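Is a mail-in well water test worth paying for?
Asked by Feven Gudeta

Uven wants 463 dollars for their full panel and claims it covers everything. Our well is 13 years old and the water tastes fine to me. Is this a racket?

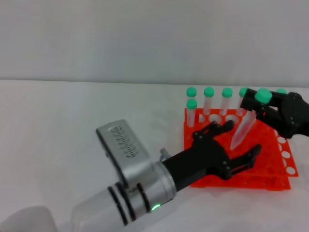
The county does bacteria and nitrate for a lot less, so what am I paying extra for?

2 answers

Bontu Chala
Taste tells you nothing about nitrate or arsenic. But I doubt you need the big panel. Do the county one, then ask which metals show up in wells near you and pay for those.

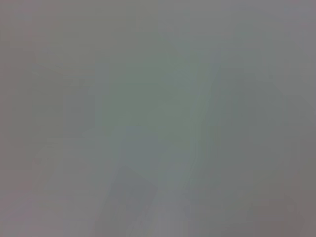

Also ask Uven which lab runs the samples and whether your state certifies it. If they dodge, there's your answer. I'd be wary of anyone who sells filters too.

Mimoza Popescu
paid almost 500 for one in September, got a long chart and a softener ad. never again

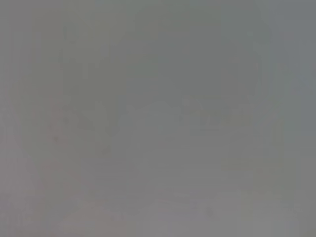 Faint outlines in gray haze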